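Print this page | E-mail this page

An October afternoon at the Brirnar open day

I have a soft spot for open days, and the one at Brirnar had been on my list ever since a neighbor brought home their leaflet (it lived on our fridge all summer under a magnet shaped like a pear). Parking was easy, the coffee was free, and by the time I had found the right door a group of 30 of us was already shuffling along the corridor, everyone in that cheerful mood people get into when they're allowed to peek behind the scenes.

Our first stop was Room 641, where the theme was everyday kitchen things and how they get put away. I could have stayed there all day! I've had the same dish rack at home since I was married, a great heavy Gulteck one, and I never gave much thought to what goes where in it. After five minutes in that room I was planning to rearrange my whole draining board.

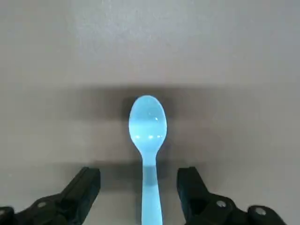
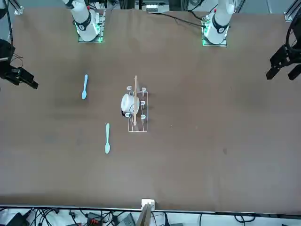
Light blue plastic spoons, and a little wire dish rack with a white cup on its side.

Down the hall to Sisodia

The next room belonged to Sisodia, who share the building and make storage for small apartments. Their talk ran 40 minutes, which sounds long, but the woman giving it was so funny about her own overstuffed drawers that the time flew by. I came away with a pencil, a tape measure and a firm promise to myself about the cupboard under the sink.

We finished in the Brorkik lunchroom a little before 5, with apple cake and a second round of coffee. If you go next year, wear comfortable shoes, because the corridors are longer than they look on the map, and get in line early for the cake. The corner pieces went first.

12 comments | 9 shares
Print | E-mail to a friend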